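Work & Home

The long life of the kitchen table

September
By Syafiqah Santoso

The table in Celina Piątek's workshop came in with one leg shorter than the rest and a burn the size of a saucer near the middle. It had been used for meals, ironing, homework and, for a few years, as a bench for mending bicycles. The owners wanted it back by Christmas and they wanted the burn left alone.

Piątek says this is now the usual request. When she started repairing furniture, people asked for tables to look new. They wanted marks sanded out and a thick shiny finish put on top. These days most customers want the joints tight and the top clean, and they get anxious if she reaches for the sander.

Her workshop, Kitilmont, takes up the ground floor of an old seed warehouse. She took in 83 tables last year, more than chairs and chests of drawers put together. Some were good. Many were ordinary pine tables that had cost very little when they were bought and would cost more to repair than to replace. Their owners paid anyway.

A table is a simple thing to make and a hard one to keep. The top wants to get wider in damp weather and narrower in dry weather, and the frame underneath does not. If the top has been screwed down tight all the way round, something has to give, and it is generally the top. Piątek sees the same split again and again, running in from one end along the grain. She glues it, takes out the fixed screws and puts in slotted brackets so the boards can move.

'Central heating did more damage than children ever did,' she says. Tables made before it was common were built for cold rooms. Move one to a flat with a radiator under the window and the cracks often show within a winter.

The other common fault is a wobble. People fold up a beer mat and put it under a foot, and the wobble goes away for a month. Usually the floor is at fault, or a joint at the top of the leg has worked loose. Piątek tells people to turn the table upside down on a blanket before they do anything else, and push each leg by hand. A loose one is easy to find that way. Old animal glue can be softened with warm water and scraped out. Modern glue is harder to shift, and she has spent whole afternoons on a single joint that somebody filled with the wrong stuff.

Then there is the surface. Oil is forgiving and needs doing often. Varnish lasts longer but has to come off completely when it fails. Wax looks good and does little against a hot cup. She uses a hard oil on most tops, three thin coats with a day between each, and gives the customer a small tin to take home. Few of them open it.

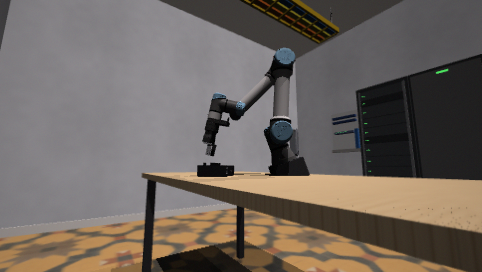 Oil is a waste of effort on a table that gets used every day, in Steiner's view, and a decent varnish put on properly will see out two decades of family meals before anyone needs to think about it again. The argument is an old one in the trade and neither side has given much ground. Piątek's answer is that a worn patch of oil can be mended on a Sunday morning with a rag, and a worn patch of varnish can't.

Cost comes into it. A full strip and refinish at Kitilmont starts at £661 for a table that seats six, and that is before any work on the frame. A clean, a tighten and a coat of oil is far less, and Piątek will try to talk people into it where she can. She also runs an evening class, starting at seven, where people bring their own small tables and work on them under the strip lights. There are never enough clamps.

I took mine along last winter. It is a drop-leaf table that belonged to my aunt, who kept it in a hallway with a telephone on it. The hinges were stiff and one leaf hung lower than the other. The screws holding that leaf had been replaced at some point with shorter ones, which had pulled out of the wood. We plugged the holes with slivers of beech, let the glue dry for a week and drilled them again. The leaf now sits level, or close to it.

What surprised me was how much of the work was waiting. Glue has to dry, oil has to soak in, and boards brought in from a cold van need to settle before anyone touches them. Piątek keeps new arrivals against the back wall for a fortnight. Customers ring up to see how it is going and she tells them the table is resting – some think she is joking.

The burned table went home in the first week of December with its short leg built up in oak. It wasn't a perfect match for colour, and the owners said that was fine. They had already bought a bench to go with it, 40 centimetres deep, and were worried that it wouldn't fit underneath. It did, once the cushions were off.

Related
How to tell beech from birch
Miltimine: the village that kept its sawmill
What to do with a warped chopping board
A weekend with the chair caners
Letters: your worst glue disasters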